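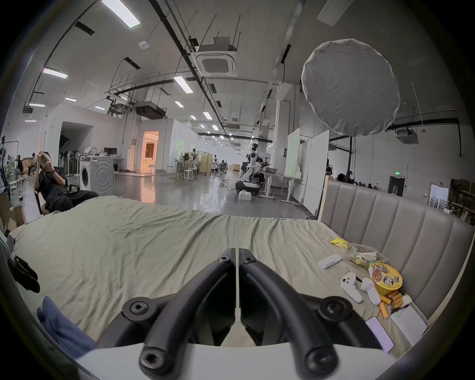
One reader asked after our January page whether it was worth clearing a bed properly if you were only going to sleep in it again that night, and said a quick shake of the sheet had always done for her. A shake is fine for dust. It does nothing good for an open bag of crumbs, and it sends phones and controllers on to the floor, so the small things need to come off first.

Clearing a bed that has turned into a table

What you need: a tray or shallow box, a bin bag, a dry cloth and a lint roller. A handheld vacuum helps but you can manage without.

1. Take off the electronics. Phone, game controllers, any small cases. Put them on the tray and move the tray to a desk or shelf. Don't stand it at the foot of the bed, where it will go over as soon as you pull the sheet.

2. Pick up paper. Read anything handwritten before it goes in the bin. Notes you want to keep go on the tray under the phone.

3. Close open food. Twist the neck of the bag and fold it under, then lift it from beneath with one hand flat. Bags of broken biscuit or crushed noodles split at the corners if you drag them.

4. Move pots and cups upright. An instant noodle cup can look sealed when the lid has only been pressed back down, so hold it by the sides.

5. Gather loose snacks. Wrapped sausage sticks slide into the folds of a rumpled sheet. Run your palm along each fold from the headboard down and push what you find into one heap, then put the heap in a bag or tin.

6. Deal with clothes and cloths. Fold what is clean. The rest goes to the wash.

7. Now do the sheet. Untuck it, bring the four corners to the middle and carry it outside to shake. If it smells of food, wash it.

The headboard

Upholstered headboards with vertical channels hold crumbs in the seams. Work from the top down with the lint roller turned sideways, or use the narrow nozzle on the vacuum. Wipe any wooden edging with the dry cloth - a damp one tends to leave marks on the fabric beside it.

Putting the sheet back

Start at the headboard end and tuck that in first. Pull from the opposite corners so the long diagonal creases come out, then smooth towards the sides.

Last updated Friday, February 28, 2025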